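Chapter 6
Desktop Racks and the Working Surface

In this chapter you will learn to:
Describe how a wire rack carries weight to the surface under it
Choose a position for a rack on a desk or table
Plan the space around a rack so the desk can still be used
Key terms: footprint, crossbar, foot, clearance, grommet

When the Valcárcel public library in Skisthorpe reopened its study floor, each desk was supplied with nothing but a lamp and a chair. By June the desks had filled up with trays, bins, folders, and chargers. Encarnación Casado, who managed the floor, measured the free surface on one of them at closing time. A sheet of notebook paper would not lie flat anywhere on it. The desk was large enough for the work. Its storage had spread sideways when it could have gone up.

A rack is the simplest way to store things upward. It takes up a small part of the surface, called its footprint, and holds its load in the air above. This chapter deals with light racks that stand on a desk or table without being fastened to it. Shelving fixed to a wall is covered in Chapter 9.

6.1 Parts of a Wire Rack

Most desktop racks are made of metal wire, rod, or narrow bar. The legs carry the load down. The crossbars tie the legs together and keep them from spreading. The foot is the part of the leg that touches the desk. On many racks a single length of metal is bent to make a leg, a foot, and a second leg, so that the foot is simply the bottom of a loop.
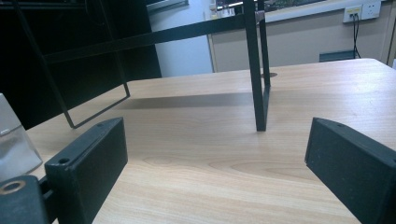 Why does a rack sometimes rock on a table that is perfectly flat?
One of its feet has been bent slightly out of line with the others, usually during shipping or when the rack was lifted while loaded. Set the empty rack down, press on each corner in turn, and note which foot rises. A small bend by hand is often enough to correct it. If it is not, a thin felt pad under the short foot will do.

A narrow foot presses hard on the surface because the whole load passes through a small area. Softwood tops dent easily and hardwood tops less so. Pads spread the load and also protect the finish when the rack is moved.

6.2 Choosing a Position

Before placing a rack, look for anything in the desktop that has to stay open. The most common is the grommet, a hole through which cords pass to the outlet below. A leg may stand near a grommet but should not stand over it, and cords should not be pinched under a foot.

Next, consider reach. Items used every hour belong within reach of a seated person. The rack itself can go toward the back of the desk, with the front left clear for writing. The Catelside workbook, which many office courses use, asks students to mark off the writing area with tape before anything else is placed.

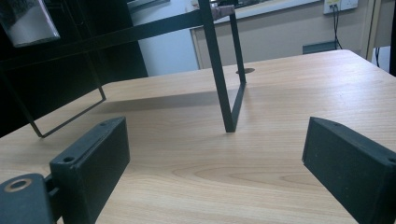

Clearance is the open space left around and beneath the rack. Allow enough at the sides for a hand to pass without knocking the load, and enough underneath to wipe the desk. If the space below will hold a bin or tray, measure the bin first and check that it slides out without touching a crossbar.

Finally, load the rack from the bottom up. Heavy items go low and near the legs. Light items may go higher or toward the middle of a span. Exercise 17 at the end of the chapter gives a floor plan of the Zimari mail room and asks you to place a rack on each of its tables.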